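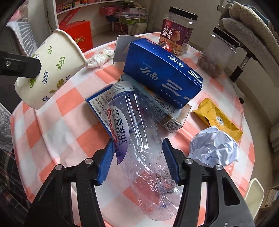

The table before I got to it.

20 June 2021

Cleared the round table today. I have been walking past it for days and putting more on it each time, so I can't complain to anyone. Piroska is coming to eat with us tomorrow and she will want to sit there, under the window, the way she always does.

Started with the bottle, the Ganten one. It was already crumpled, so I gave it one more squeeze, put the cap back on tight and dropped it in the recycling bag. There is a whole case of that water in the hall. Thibault bought it when the pipes in the building were being worked on and we are still drinking it. I told him we could stop now that the tap is fine. He said he likes it. All right then.

The boxes took longer. I don't like throwing out medicine cartons without checking them. The tall blue one says 三七 on it, and Yunnan, and I can read that much but not the small lines. I put it to one side for Bence to look over, together with the flat blue and white carton that was under it, and went back to it after lunch. He read both of them at the sink with his glasses pushed up. He wants the flat one kept for the writing on it. I said fine, but it goes in the drawer and not on the table. It is in the drawer, second one down, with the thermometer and the spare batteries.

The little white and brown box with the barcode I looked at twice and still couldn't think what it belonged to. It went on top of the fridge. If nobody asks for it by July I will throw it away.

Wrappers next. The yellow one, the small red candy one next to the cashews, and the balled-up paper. Thibault says the candy was not his. The three of us live here and Bence doesn't eat sweets, so I have my own view on that.

The nuts I left out. The purple-label cashews are good and we go through them fast. I wiped the jar and the other one with the round brown snacks and moved both of them to the shelf by the kettle. By four o'clock they were back on the table. I moved them to the shelf again and Thibault moved them back, and after that I let it go. They can stay, but the lids have to be closed. We had ants last summer and I don't want to go through that again.

Took the pink checked cloth off and shook it out over the balcony. Mostly crumbs. There was one stain that didn't come out with dish soap, so it went in the wash at 40 with the kitchen towels. The cloth came from the shop in Barta that closed, and I don't think I could find the same one now. The red ones they sell in Trivcombe are too dark and the wrong shape for a round table. It came out a little paler, I think, but the stain is gone. Dried on the line in two hours, ironed it while it was still a bit damp.

The table under it has a long scratch I had forgotten. Rubbed some oil in and it looks better. I would like to sand it properly but that is a job for when the weather is dry and I can have it outside for a day or two.

Other things. Paid the electric bill. Orhun Canpolat called about the shelves, he can bring them on the 25th if someone is here to help him up the stairs. Eleven steps and the turn at the landing, same as always. I said I would be home. Raed still has our big pot and I need to ask for it before tomorrow or the soup will have to be done in two lots.

Soup, bread, the cucumber salad. Piroska is bringing something from the bakery. Need dill, sour cream, and a new sponge.

Bed early. My back is sore from the ironing.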